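Why Does an Airplane Need a Runway? And Other Things to Wonder About at the Airport
By Montserrat Barajas
For readers ages 7 to 10

Have you ever sat by the big window at an airport, with your backpack on your lap and your nose nearly on the glass, and watched a plane roll away from the building? It goes so slowly at first that you could almost keep up with it on a bicycle. Then it turns a corner, waits a while, and suddenly it is roaring along and up it goes! I have watched this more times than I can say, and I still put down my sandwich every single time.

So let's talk about what is going on out there.

The long, straight road where planes take off and land is called the runway. The smaller roads that lead to it are called taxiways, and when a plane drives along them, we say it is taxiing (a funny word to spell, with those two letter i's side by side).

A plane needs a runway so it can pick up speed. Its wings only work when plenty of air is flowing over and under them. When the plane is going fast enough, the air pushes up on the wings harder than the plane's own weight pulls down. That upward push is called lift. A small plane with a few seats can take off from a short runway. A big one, packed with people and suitcases, needs a much longer one.

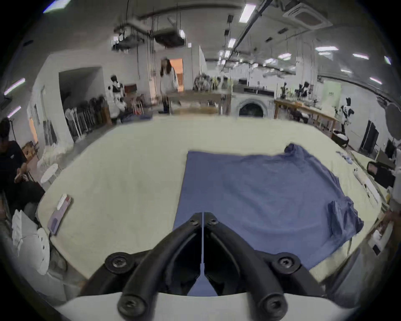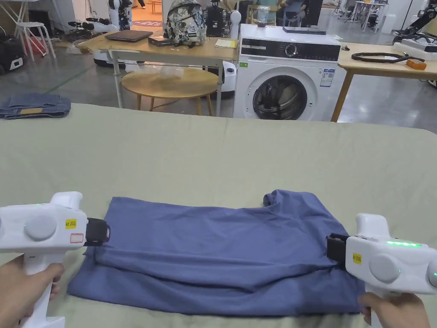 Reading time: 3 minutes

Now, what about those giant numbers painted at the end of the runway? They are not there to count the runways. They tell the pilot which way the runway points, like a compass does. Imagine a circle cut into 360 tiny slices, which we call degrees. North is at the top, and you go around the way a clock's hands do. If a runway points to 220 degrees, people drop the last zero and paint 22. That is the number on the runway at Sistdale, the little airport near my house, and it means planes using it are heading roughly southwest.

But wait - what if you come from the other end? Then you are pointing the opposite way, so that end needs its own number. At Sistdale it says 04. The same strip of pavement has two names, depending on which end you start from!

Pilots like to take off and land facing into the wind. It sounds backward, doesn't it? You would think a push from behind would help. But remember that wings need air flowing over them, and a wind blowing at the nose of the plane gives them some extra air for free. When the wind changes, the planes may start using the other end.

You may also see a windsock, a long cloth tube on a pole. The wind blows in through the wide end and out through the narrow one. When it hangs down, there is hardly any wind at all. When it stands straight out, hold on to your hat.

Words to remember
Runway: the long strip where planes take off and land
Taxiway: a road that planes use to get to and from the runway
Lift: the upward push of air on the wings
Windsock: a cloth tube that shows the wind

Next time: how your suitcase finds its way onto the right plane.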